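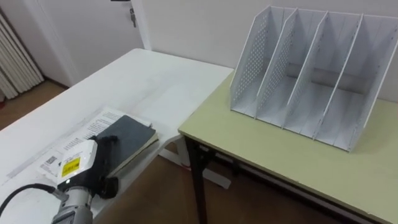
White desk tops, scuffs and what to do about them
Office & Study Furniture > Care and Repair

pastorteo
Posted December 3, 2017
We have a white desk with the curved front and a light green table pushed up near it, corner to corner. The green one looks fine. The white one has gray scuffs all over, faint ones, plus a long pale streak across the middle that I can't get rid of. It gets used for reading and sorting papers, nothing heavy. Books and notebooks go down on it all day and get slid around.
So far I have tried dish soap and warm water, then glass cleaner. The gray marks got a little lighter. The streak did not change at all.
Two questions. Is there something that takes the gray off without dulling the top? And is the streak a stain or is it damage?
Teodoro Pastor

hallway_desk
Melamine sponge, damp, light pressure. Try it under the edge or in a back corner first. The gray stuff is usually transfer from book covers and binder edges and it sits on top of the surface.

gritless
I would not use a melamine sponge on a desk. It is an abrasive. If you want to call it something else, fine, but it works like very fine sandpaper, 2000 or 3000 grit. You take the mark off and leave a dull patch, and the dull patch picks up dirt faster than the rest.

hallway_desk
I have used them on the same desk for years and there is no dull patch. Light pressure is the point.

gritless
What finish is it? On a matte top you won't see it. On anything with a shine you will see it when the light comes in low.

pastorteo
It's somewhat shiny. I don't know the maker, there is no sticker on it. The person we got it from thought it was a Fasero but wasn't sure.
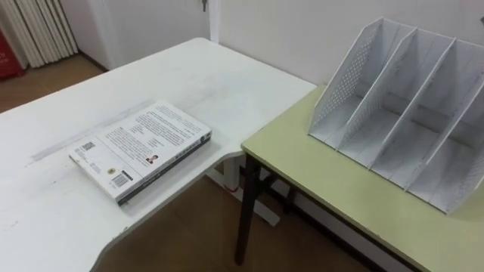

bookcart
Dark covers are the worst for this. We shelve a lot of paperbacks with black spines and the ink rubs off on anything pale, mostly when a stack gets pushed along and not picked up. Isopropyl alcohol on a soft cloth takes it right off, wipe with plain water after. I wouldn't bother with the sponge until you have tried that.

hallway_desk
Alcohol is fine too. I was going by what people have in the kitchen.

marl_w
On the streak - run a fingernail across it. If the nail catches, it's a scratch and no cleaner will help. If it's smooth, it could be residue from some cleaner that dried there. I had one like that from Brendura spray polish. Took 3 rounds with white vinegar and water before it let go.

gritless
Agree with the fingernail test. Don't put polish on it again afterward. Laminate doesn't need polish.

bookcart
A desk mat is worth it if people read there every day. Ours is a Clevlow, $40, plain gray felt. It won't sit right along a curved front edge though, so measure the straight part.

pastorteo
Nail does not catch. Alcohol took most of the gray off near the back, I'll do the rest when I have more of it. Going to try the vinegar on the streak. Not sold on a mat, the papers get spread out over the whole top and it would be in the way.

marl_w
Let it dry completely between rounds or you can't tell what's left.

hallway_desk
Post back in January and say if the gray came back. Mine always does.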